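The Case for Folding at the Table

The Brumelby clothing exchange passed 3627 garments to families last year, and most of them were school shirts. The exchange now proposes to put every top on a hanger and give up folding altogether. The proposal deserves a fair hearing. It should also be declined.

Hangers have clear advantages. A parent can move along a rail quickly, and sizes are easy to compare. The Starnitz branch has used rails since August and reports shorter lines on Thursday evenings. Yet the rails at Starnitz hold 161 shirts when full, and the same wall, fitted with shelves, held a good many more. Storage is the first duty of an exchange that takes in donations faster than it gives them out.

There is also the matter of inspection. A shirt placed on a hanger is seldom looked at closely. A shirt laid flat on a table, with the collar at the far end and the hem toward the person folding, must be smoothed and its corners drawn out before the first fold is made. Missing buttons, worn trim and stains near the hem are found at that stage or they are found by the family at home.

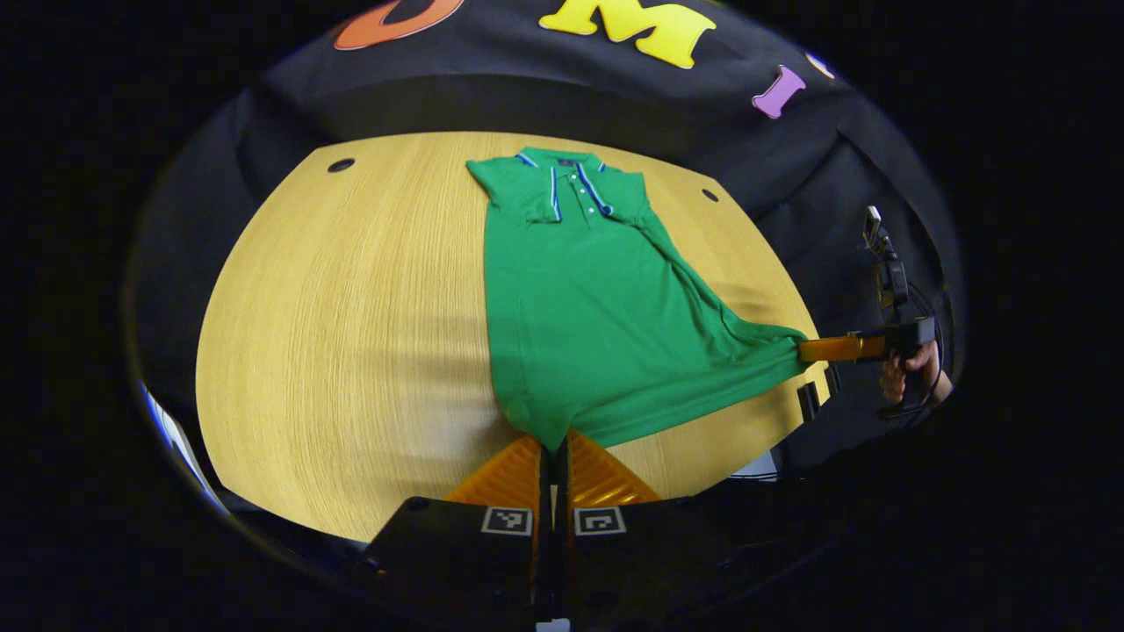 Mabaso, writing in reply to an earlier draft of this essay, objected that flat folding takes too long with knit fabrics, that a polo shirt never keeps a crisp edge, and that sorters would be better employed checking sizes. The point about knits is a reasonable one. A soft collar does resist the fold, and sleeves turned in carelessly leave a lump that tips the whole stack.

The remedy is a common method. Sleeves should be turned in first, the sides brought to the center, and the hem raised to the collar in one movement. New sorters at the Gravau branch are given 30 minutes of practice before their first shift, and their shelves are in good order.

Rails should be kept for coats and formal wear. For everything else, the exchange should keep its four folding tables and replace the shelving that was removed at Starnitz - preferably before the fall donations arrive.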